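# Handout 6: The hand-held gripper - linkage, pads and first handling exercises

Evening course "Small Automation at Home", Hillico shared workshop

Please read this handout before you come to the bench. The theory part is short. The second half is practical, and you will need your assembled gripper, a small screwdriver and your notebook.

## 1. Where we are in the course

In March we finished the frame and the handle. The Jostier groups printed their parts in the first batch, and the Romow groups in the second batch, with slightly thicker walls. Both versions use the same drawings and the same screws, so you can exchange fingers between them. You should not exchange single links, because the holes in the second batch were drilled after printing and the first ones were printed to size.

The gripper we build has no motor at this stage. The hand closes the trigger, the trigger moves the linkage, and the linkage moves the fingers. We do it in this order because a mechanism which does not run well by hand will also not run well with a motor. The motor only hides the problem for some time, and then it becomes hot.

## 2. The parallel linkage

Each finger is carried by 2 links of equal length. Together with the base and the finger block they make a parallelogram. When the links turn, the finger block moves on an arc but it keeps its angle. This is the property we want: the two pads stay facing each other in the same way, whether the opening is large or small.

Three remarks from the correction of your drawings:

- The distance between the two pivots on the base must be the same as the distance between the two pivots on the finger block. Many drawings had the links correct and this distance wrong. Then the pad turns while it closes, and it touches the object with one edge first.
- The finger does not travel on a straight line. It comes forward and goes back a little during closing. For a thin object lying on the table this matters, and you must correct the height with your wrist.
- The stop for the open position belongs on the base. If you put it on the finger, the whole force of the hand goes through the small screws of the pad block.

## 3. Pivots and bushings

A screw which turns directly in plastic makes the hole oval after a few hundred movements. One group counted on the test stand and had visible play at 1328 cycles. With a metal bushing the same link was still good at 2380 cycles, where we stopped the test for lack of time. These are results from our own stand with our own plastic, so please do not use them as general values.

Press the bushing in slowly, with the vise and two flat pieces of wood. Do not use a hammer. The bushing should sit level with the surface of the link. If it stands out on one side, the links rub on each other and the finger moves in small jumps. A drop of light oil is enough, and it must not come to the foam.

After mounting, hold the gripper with the fingers pointing down and release the trigger. Both fingers should open by the spring alone, and both at the same speed. A finger which comes later than the other has a screw that is too tight. Loosen it by a quarter turn and try again.

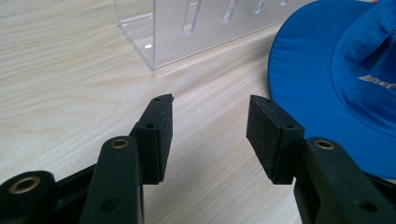 The pad decides how much force you need. A bare plastic finger is hard and smooth, so it holds only on a small spot and you press more than necessary. Foam gives way a little and takes the form of the object, and so the contact area becomes larger. For light and thin things this is a big advantage. For heavy things it is less good, because the object can swing in the soft material.

Cut the foam with a new blade and in one movement. A pad with a torn edge catches on cloth. Glue only the back side, press it for the time written on the tube, and write down which foam you have used. The Ardeleanu pattern, which is printed on the last sheet of the drawing set, gives the outline for both pads. The left and the right pad have the same outline, so one pattern is sufficient.

The pad block is fastened with screws and not glued to the finger. Keep it like this. You will change the pads more often than you think now, and later we want to compare different materials on the same finger.

## 4. Exercises with soft and hard objects

Work in pairs. One person moves the gripper and the other writes. Change after every exercise.

**Exercise A - closing on nothing.** Close the fingers slowly over the empty part of the bench top. The pads should meet with the full surface. Put a strip of paper between them and pull it out gently at the top edge, then at the bottom edge. If the resistance is different, go back to section 2, first remark.

**Exercise B - fabric.** Take something made of cloth, for example a hat or a work glove. Grip it once by a single layer at the edge and once by a thick fold. Lift it the height of one hand and hold it still. Write down for each grip whether the cloth slides, and in which direction. A hat brim is interesting because it is stiffer than the crown, and the object turns when the grip is far from its center.

**Exercise C - a clear object.** Take a piece of acrylic or another transparent part. It is difficult to judge the distance to an edge which you see only as a thin line. Move slowly, and touch the part first with one pad before you close the second. Keep in mind that the same difficulty will come again in the camera lesson.

**Exercise D - placing.** Put an object down between two pencil marks, open the fingers, and take the hand away without touching it again. Most people open too fast. The foam sticks a little to smooth surfaces and pulls the object with it.

## 5. What to write in the notebook

For every exercise I would like to see the object, the place where you gripped it, the result, and one sentence on the cause if the grip failed. A sentence like "did not work" cannot be used by the next group. Write "slid down along the left pad" or "turned around the lower edge" - then another person can repeat it.

Small sketches are welcome. Draw the pads from above and mark the contact with a hatched area.

## 6. For the next meeting

Notebooks are to be handed in by 22nd May. Please also bring the gripper with both pads mounted and all pivots checked again, because new bushings often settle during the first use. We will measure the closing force with the kitchen scale and make the first calculation for the motor. Those who still miss a spring can take one from the drawer under the drill press, and should write it on the list which hangs there.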